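4. Results

4.1 How the small refrigerators were used

All 13 rooms in the Flivville study kept their refrigerator running for the full period, and the diaries give us 1239 separate entries in which something was put in, taken out, or moved. We had hoped for half that many. People wrote down far more than we asked for, including complaints, small drawings of how a lunch box was wedged in, and in one room a running argument in the margins over a jar of mustard.

The first thing that stands out is how much moving there is. In our earlier work on full-size kitchen refrigerators (the Koren survey), an item was usually put on a shelf and stayed there until it was eaten or thrown away. In a small compartment an item rarely gets that kind of rest. Whoever comes next has to shift it to make room, and the person after that shifts it again. One diary follows a single carton of yogurt through five positions in one day before it was eaten, and the person who wrote it down seems to have enjoyed the chase as much as we did reading it.

We coded each diary entry as placing, removing, or rearranging. Rearranging was the category we nearly left out of the scheme. Lammers argued for keeping it, and we are very glad he did. It was common in every room and it happened most often on the way to doing something else: moving the juice to reach the butter, tipping the butter up to get the juice back in. Almost no one opened the door with the sole aim of tidying. The exceptions were on Friday afternoons, when two rooms had a habit of clearing out before the weekend.

4.2 Fruit and bottles

Fruit was the most frequently stored food, ahead of dairy and packed lunches. Apples led by a wide margin. Several participants told us in the closing interviews that they would never refrigerate an apple at home but did so at work, for the simple pleasure of a cold one in the middle of the afternoon. Mangoes, oranges, and pears came up less often and were more likely to be shared out among the people in the room. Bananas were a point of real disagreement. Some diaries show them going in each morning and being taken out by someone else before noon.

Round fruit is awkward in a small space and we found this more interesting than we expected to. It rolls when the door is pulled sharply, and it cannot carry anything on top of it. People dealt with this in different ways. A few used a bowl, which cost them a good deal of space. Others parked the fruit against a back corner and put something heavier in front. The largest group did nothing in particular and caught the apple when it came.

Bottles raised a different question, which is whether they stand or lie. The door shelves are the obvious place for a bottle, and small ones nearly always went there. Larger ones were a matter of local custom. In rooms with a removable shelf, the shelf had often been taken out to let a tall bottle stand, and then could not be found again when it was wanted. Where the shelf had stayed in, or where the compartment was simply low, the bottle went in on its side. A bottle lying down has a useful effect that several people discovered on their own: it keeps the fruit from wandering. It also has a cost, as a drink that has been opened and badly closed will leak in that position, and the diaries record this with some feeling.

Figure 2 shows fruit in a small refrigerator, with the door open.
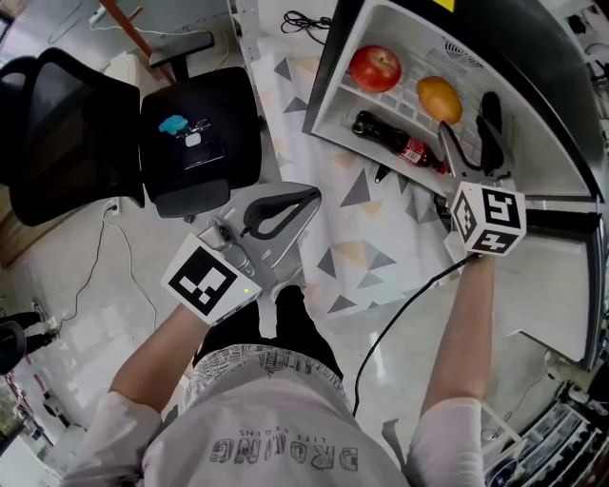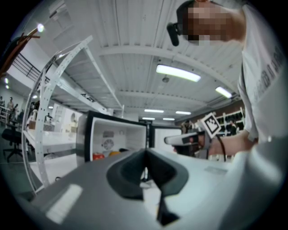

Figure 2. Mini refrigerator with the door open and food in the compartment. First picture: an apple, a mango, and a cola bottle lying on its side. Second picture: the compartment with the round fan grille on its back wall.

4.3 The back wall

We did not plan to say anything about the back wall of the compartment. It earned its own heading through the interviews. Models with a grille at the back, such as the one in Figure 2, were treated by many participants as having a zone that should be left free, and people held this view whether or not they had read the manual. "You don't put a sandwich against the fan," one participant told Hemmin, in the tone of someone passing on family wisdom. In other rooms the same area was considered the best spot in the refrigerator, the place where a drink would get cold fastest, and cans were pushed right up against it.

Both habits were passed along by example. New arrivals copied the arrangement they found on their first day and kept to it, even after the person who had started it had moved to another office. Kong traced one such arrangement through three sets of occupants. None of the current ones could say why the left side was for drinks, but all of them were sure that it was.

4.4 Working at floor level

Twelve of the units stood directly on the floor or on a mat, and one had been raised on a low cabinet. Height turned out to matter a great deal to how carefully food was put away. At floor level, people mostly bend from the waist with one hand on the top of the unit or on a nearby chair, look in briefly, and put the item in the first gap they can see. Those who squatted or knelt used the depth of the compartment much better. They could see what was behind the front row, and they were more likely to bring old food out while they were down there.

The room with the raised unit gave us the tidiest refrigerator in the study. We do not want to make too much of one room. It also happened to be the room of Mircea Dinu, who arranges his desk drawers by color, and who agreed cheerfully to be named in this paper on condition that we mention the drawers. Still, his roommates told us that the old floor unit had been as crowded as everyone else's until it was lifted in February, and their diaries from before and after that change do look different. Rearranging entries drop, and the forgotten items at the back all but disappear.

Door swing is the other half of the floor problem. A small refrigerator needs clear floor in front of it and to the hinge side, and in a shared room that floor is in demand for chairs, bags, and cables. Where the door could open all the way, the door shelves were used well. Where a desk leg or a chair stopped it partway, the lower door shelf tended to hold things no one wanted: sauce packets, a single battery, a very old lime. Participants rarely saw the blocked door as the cause. They described the shelf itself as useless, and two of them had asked for a different model. Moving the furniture a little was enough to bring the shelf back into use in both cases.

4.5 Leftover space

At the end of the study we asked each room to remove everything and put it back in however they liked. This was the most enjoyable part of the fieldwork by far. Every room fit its contents back in with space to spare, including the rooms whose diaries describe the refrigerator as full week after week. The gain came mainly from throwing things away, as one would guess, but also from laying long items along the side walls and grouping the fruit in one place. Mustonen's sketches of the before and after arrangements are collected in Appendix C, and we encourage readers who share a small refrigerator to have a look at them.

How long the new order lasted is another matter. We went back to the Ekpo building two weeks later and found most of the fruit on the move again. In one room the bottle had been stood up, the shelf was missing, and the mustard had returned.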